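Home Articles Collections For authors About Sign in

We use cookies to remember your settings and to see which pages get read. Accept Manage choices

4. Reporting rules for simulated two-arm tasks

4.1 What we ask people to write down

Before I get to the rules themselves, a word on why we bothered. When our group at Trastley started swapping results with the Orellana lab, we figured that sharing task files would be enough (same robot model, same furniture, same plants and cups on the table, what could go wrong?). Well, plenty! Our success rates on the same lifting task didn't match, and we spent most of November working out that we were each using a different rule for when an episode begins. They started the clock at the first arm command. We started it once every object had settled. Both are perfectly sensible choices, and neither one was written down anywhere.

So the Grallside rules, as we've been calling them, are mostly a list of boring things to write down. The version described in this paper is the one we froze on 17 October 2018, and everything in Section 5 was run under it.

Rule 1 covers the start state. You give the pose of every free object, the joint positions of both arms, and the opening of each gripper, and you say whether physics was running when you recorded them. I'd love to tell you we always did this ourselves. We did not, and I had to rerun a whole batch for it.

Rule 2 is about contact. An object counts as held only if it touches both fingers of a gripper, or one finger of each gripper in a two-arm lift, for 8 consecutive steps. We tried shorter windows and they let too many lucky bumps through. If you use another number, fine – just print it next to your success rate, and please don't tuck it away in a config file.

Rule 3 deals with episode length. Ours stop at 3000 steps, and a timeout is a failure even if the object is one nudge from its target. People grumble about this one (me too, on bad days), but partial credit should go in its own column.

4.2 Rules for stills

Rule 4 is the one reviewers ask me about the most. Any still printed in a paper has to come from the same viewpoint the operator or the policy had, with no cleanup afterward. If part of the robot's own body blocks the view, it stays in. We also want both grippers in view whenever the task needs both, so a reader can check whether the fingers are open or closed without digging through a log.
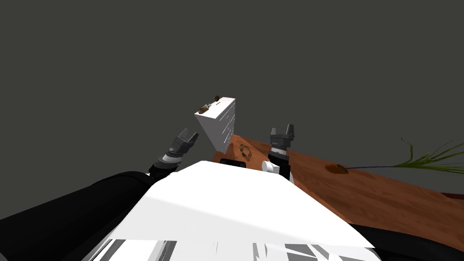

Figure 2. Simulated two-arm task, white drawer-like object with both grippers open. Source: authors' own rendering, Gridadent task set. Reuse permitted with credit.

Take Figure 2. Both pairs of fingers are spread, one gripper off the lower left of the white object and the other off its lower right, and there are two small brown items on its top face. A still like that tells you the gripper state and the tilt of the object pretty well. It can't tell you whether the object is moving, or whether it has been in contact with anything, so Rule 4 also asks for the step number and the contact record for that step in the supplement. I think of the still and the record as a pair, and I get twitchy when I'm sent only one of them.

Loose items riding on a bigger object get their own line in the record as well. We added that late, after a long back-and-forth with Orellana over whether a lift still counts if something slides off along the way. Under the current text it counts as a lift and is marked "load lost," which keeps the two labs' tables comparable.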